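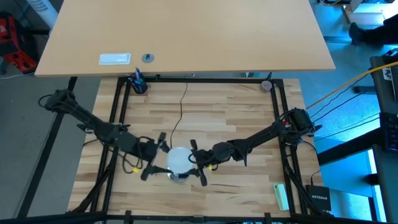 How do you get a decent look at a big museum when you only have one afternoon in town?

Pick two floors, book the earliest slot you can after lunch, and leave the rest for another trip. I learned this at the Larimia Museum, where I once tried to do the whole building and ended up asleep on a bench.

Start with the ticket. The Larimia sells timed entry online, and in June the afternoon slots go fast, so I book the night before. Print it or save it to your phone – the signal in the entrance hall is terrible.

Next, get there on bus 164. It stops at Algate Square, and from there you walk down the hill with the river on your left. Don't get off at Drulter Bridge like I did (lovely view, long climb back up).

Check your bag and coat, then take the elevator straight to the top and work your way down. Most people start with the ground floor, so you'll have the upper rooms nearly to yourself for the first hour! I always go to the Esfahani Wing first for the carpets and tiles. Grab a floor plan at the desk and circle five or six rooms you really want.

Take a break halfway through. The cafe on the second floor does a good almond cake, and your ticket lets you back into the galleries afterward.

Save the gift shop for last, and keep your locker key handy – mine was 517 and I spent ages looking for it in the wrong pocket.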